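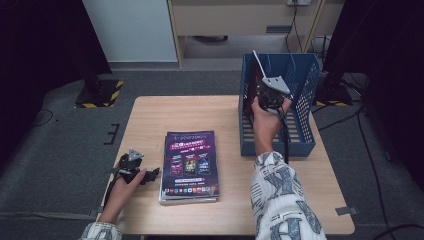 Demonstrating by hand: your questions

Last updated: 6 February 2023

Do I need to know anything about robots before my first session?
Nope! I started on the Cardoso project knowing how to pick things up, and that covered most of it. You hold a gripper in each hand, do the job at the table, and the recordings go off to train the arms.

Why do you keep telling me to slow down?
Everybody rushes at first (me included, my first 99 takes were a blur). Move at the speed you'd use to hand someone a full cup of coffee. If you fumble, just stop, put things back and start that take over.

What sort of things will I be handling?
Paper stuff and packing stuff, mostly. Magazines, books, baskets, bags. Bags are my favorite and also the worst, they fold any way they like! Take hold near an edge, close the fingers gently, and let the other hand come in after.
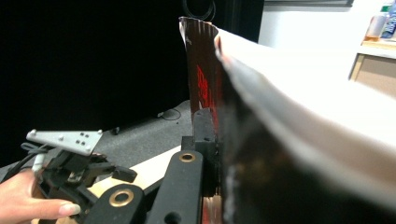
Ctibor Kratochvíl
Demonstration lead, Dokico

Can I let go of a gripper and use my bare fingers?
Please don't, even for a tiny nudge. The robot only gets grippers, so whatever you do has to be doable with grippers. Scratch your nose between takes.

How many takes make a full set?
We ask for 947 per task on Cardoso, split between people. You'll never do them all yourself. I once did 781 of a stacking task and was seeing magazines in my sleep.

What about the cables?
Before you start, reach both hands to the far side of the table and back. If anything tugs, give yourself more slack. Then take a break every 5 takes and check again.

My books slide when I pinch them. Help?
Open wider than you think you need, line both pads up with the sides, then close. With a stack, I go for the top one first and leave the rest alone.

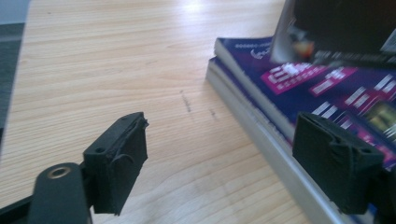 Can I bring things from home to practice with?
Sure, just show me first so I can add them to the object list. Old catalogs are always welcome.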